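4.2 Tables used for small making at home

The households in Duscombe kept almost no furniture for craft work alone. Of the 277 work sessions logged in the diaries, 200 took place at the table where the household also ate. The rest were spread over beds, floors, ironing boards and, in two homes, a shelf in the hall. We had expected a spare room to draw the work away from the kitchen, but households with one still preferred the kitchen table, mostly for the light and the company.

Sharing a table meant that work had to be laid out and cleared within the gaps between meals. Respondents described this in terms of containers. Materials were stored in whatever could be lifted in one go – a basket, a bag, a roasting tin – and the size of the container set the size of the job. Rigoberto Cuevas wrote in his diary that he never started more than he could carry back to the cupboard in one trip. Several others gave up on larger pieces for the same reason, and nearly all of the unfinished work we recorded was too big to be put away whole.

Table coverings mattered more than the tables. Plastic cloths were left on between meals and treated as the working surface, as they could be wiped and replaced cheaply. They had drawbacks. Round stock such as dowel tended to roll on them, and respondents dealt with this by keeping the pieces together in a bundle, or by laying them against a crease in the cloth. Smooth cloths also threw back the light from ceiling lamps, and two diaries mention moving to the other side of the table to see a pencil mark. Figure 7 gives a typical surface of this kind, a round kitchen table under a checked plastic cloth, with wooden dowels lying by a turquoise plastic basket.
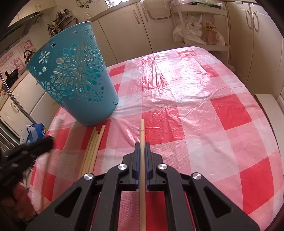 Figure 7. Dowels and basket on a covered kitchen table.

Ivana Insaurralde disagreed with our reading of the cloths when the draft was sent round for comment. She held that the cloth was kept on for the sake of the meals and that the work simply had to put up with it; in her own home she folded it back whenever she needed to cut or glue. Uriel Carrillo made a similar point about glue, which he said lifted the print. We have kept our account of the coverings but accept that it fits sorting and assembly better than cutting. The November diaries, which asked about cutting separately, are taken up in section 4.3.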